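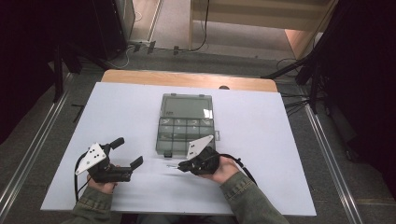
The grey box, lid still shut.

Gholamreza Heydari had 11 minutes before the bus. He gave the box one of them, just looking.

It was his brother's. For the watch parts – springs, screws, those tiny crowns you lose if you breathe. Thirty years at Nikzad Repairs and everything lived in there. Then July, the shop sold, the stock gone to some bloke from Jellilden for cash.

Lid back. Flat on the table. He'd expected a smell, oil maybe. Nothing.

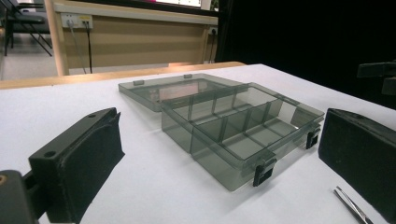
and he thought, well, who clears a thing out that well. Every little cell. His brother, who never washed a cup in his life, who kept recipts from 1980-something in a biscuit tin.

Phone going. Sister again. Did you get it, is it all there, don't miss the 839.

Got it, he typed. All there. Not sure what he meant by all.

The tweezers next. They'd come in the post seperately, wrapped in a sock, no note. Front compartment, right side. That was where they went – he knew it without knowing how he knew. Almost six minutes left. Coat. Keys. Where were the keys.
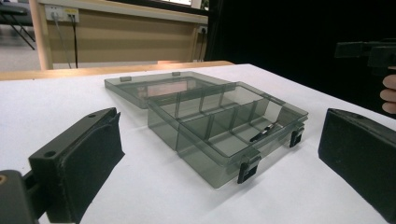 Stop 2: Fudgate

He got off a stop early and walked, the box under his arm, something tapping inside it.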